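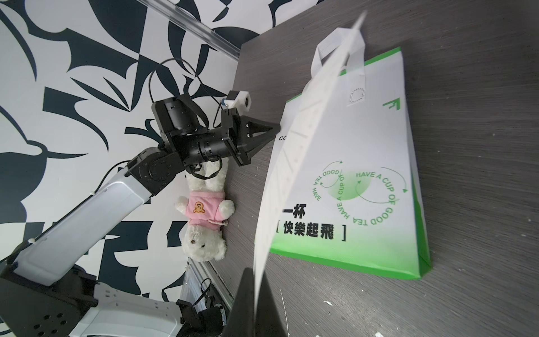
Courses > Earth and Ocean Science > OCN 206 > Handouts

Syllabus | Readings | Labs | Grades | Contact

OCN 206: The Coastal Ocean
Handout 5: Things That Wash Ashore
Instructor: Marlene Arruda

Read this before Wednesday's lab. Bring it with you.

1. Terms

Stranding: an animal comes ashore and can't get back to the water on its own. It may be alive or dead.
Beach-cast: already dead when it reached the beach.
Wrack line: the band of seaweed and debris left by the last high tide. Most small finds are here.
Globster: a newspaper word for a large mass of tissue with no obvious head or limbs. Don't use it in your reports.

2. Why carcasses are hard to identify

Soft parts go first. Eyes, lips and fins are eaten or rot early, so the teeth look longer and the head looks narrower than in life. Skin color is a poor guide after a day or two in the sun. Whale blubber can separate from the skeleton and drift by itself. The loose collagen fibers look like hair, and people report fur.

Basking sharks are the standard case. The jaws and gill arches drop off and leave a small skull on what looks like a long neck. The lower lobe of the tail goes too, because the spine runs only into the upper lobe.

3. What to record

Date, time and stage of tide
Total length, in a straight line, not along the curve
Teeth: present or absent, shape, one row or several
Vertebrae: bone or cartilage
Fin positions, even if only the base is left
Photos from both sides with a scale in view

Don't touch marine mammals, alive or dead. Call the stranding network first.

4. Case for discussion: Godoy Beach

A walker found an eel-shaped animal, 90 cm long, with no eyes and large front teeth. The local paper called it "the Tinevia monster." Write half a page on which features you would trust and which you would ignore. We'll compare answers in October when we get to deepwater fishes.

Reading: Zendetti, chapter 5. Skip the section on freshwater.

Lab reports are worth 90 points. Late reports lose 5 points a day.

Contact the department | © Ivard College | Back to top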